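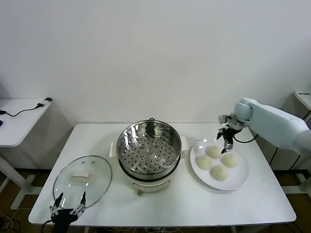
Cunton Institute for Service Automation
Working Group on Good Practice for Robots in Food Preparation
Minutes of the Seventh Meeting
Held Sunday, July 27, 2025, Tang Building

Present: Thandeka Kruger (chair), Uthai Chantharasri (secretary), representatives of the Zodel and Lodamus projects, and two members of the safety office.

1. Opening
The chair opened the meeting at 10:00 a.m. The minutes of the previous meeting were approved with one correction to the title of Annex B.

2. Draft rules for heated appliances
The secretary presented the revised draft. Under Section 3, any task involving steam must be rehearsed with the appliance unplugged before it is run with heat. Members agreed that the rehearsal must use the same lid, basket and plate as the heated run.

The Lodamus representative asked whether a change of lid would call for a new rehearsal. The group agreed that it would, and the words "including a replacement part of the same model" were added to Section 3.2.

A lid is to be lifted and lowered by its knob only. The safety office asked that the arm approach from the side of the appliance while steam is present. This was accepted.

3. Cables and floor
Members discussed Section 5, on power leads and gripper cables. The draft required cables to be "tidy." The chair considered the word too loose to check. The following text was adopted: "Cables on the floor shall be tied or covered, and no cable shall cross the space between an arm and the appliance it serves."

4. Food handling
The Zodel representative reported on the project's log of 1,363 rehearsals with steamed buns, of which 381 were stopped by the operator. Most stops were recorded as "grip uncertain." Members asked that the log use separate codes for a dropped item, a crushed item and a missed grasp.

It was agreed that food touched by a gripper in a rehearsal shall not be served. A proposal to allow an exception for grippers with washable covers was discussed and not carried.

5. Operator duties
One operator shall remain within reach of the stop button for the whole of any run. The draft allowed one operator to watch two tables. The safety office objected, and the sentence was struck.

6. Actions
U. Chantharasri to circulate the amended Sections 3 and 5.
Zodel to submit revised stop codes.
Safety office to supply wording for a burn notice at each table.

7. Next meeting
October, date to be confirmed by the secretary. The meeting closed at 11:40 a.m.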